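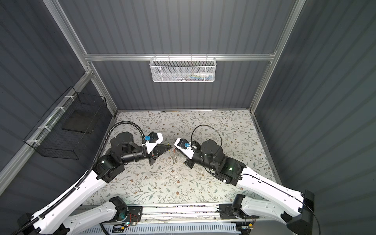

Omolara Ogbonna wrote that she has wiped hers down every night for two years and the pattern looks the same as the day she unrolled it. She did ask us to mention that the fold lines took longer to drop out than she expected, and we have added a note on that under Fitting.

Grunumgate Wipe-Clean Table Covering, sold by the yard

A coated cotton covering for kitchen, dining and craft tables. The face has a matte finish, so it does not glare under a ceiling light. The back is plain woven cotton and sits flat on wood, glass or painted tops without a pad, though a pad is a good idea on a soft finish like wax.

Item number: 723
Width: 55 inches, edge to edge
Base: 100 percent cotton
Coating: matte acrylic, one side
Patterns: Vine, Small Check, Hutchins Stripe, Plain Oat
Sold in: whole yards, cut as one piece up to 11 yards

Choosing a length

Measure the top and add the drop you want at each end. Most people like 8 inches. If you have a bench on one side, go shorter there or you will sit on it. For a round table, buy a square piece the width of the table plus twice the drop, then cut it with a string and pencil on the back. The edge does not fray, so there is no need to hem it. Bias tape can be sewn on with a regular machine and a size 90 needle. Use clips to hold it, as pin holes in the coating do not close up.

Fitting

Orders of three yards or more ship on a tube. Shorter cuts ship folded. Lay a folded piece out face up in a warm room and leave it overnight. If a crease is still there, iron the back on low through a dish towel. Do not iron the face.

Care

Wipe with a damp cloth and dish soap. Turmeric, beet juice and ballpoint ink should come off right away - after an hour they may leave a shadow. No bleach, no scouring pads, no machine washing. Hot pans need a trivet. The coating begins to soften well below the temperature of a pan off the stove.

Wear

The Dukar rub test puts this cloth at 2,000 cycles before the print starts to fade. In a kitchen, the corners go first, where the cloth bends over the table edge. Turning the piece end for end every few months spreads that out.

Matching repeats

Vine and Hutchins Stripe are printed to repeat every 25 inches. If you are joining two pieces for a wide table, order one extra yard and tell us in the notes box. Ansel Oyelaran in the cutting room will line them up before cutting. Shades can vary a little between rolls, so order everything for one table together.

Samples and returns

Samples are 4 inches square, one of each pattern per household. Uncut tubes can come back within 30 days. Cut yardage cannot be returned unless there is a fault in the cloth.

Shipping

Orders placed before noon are cut the same day. The Tirnier tabletop clips, sold in sets of four, ship in the same box and fit tops up to 1 1/2 inches thick.

Plain Oat is out of stock until May.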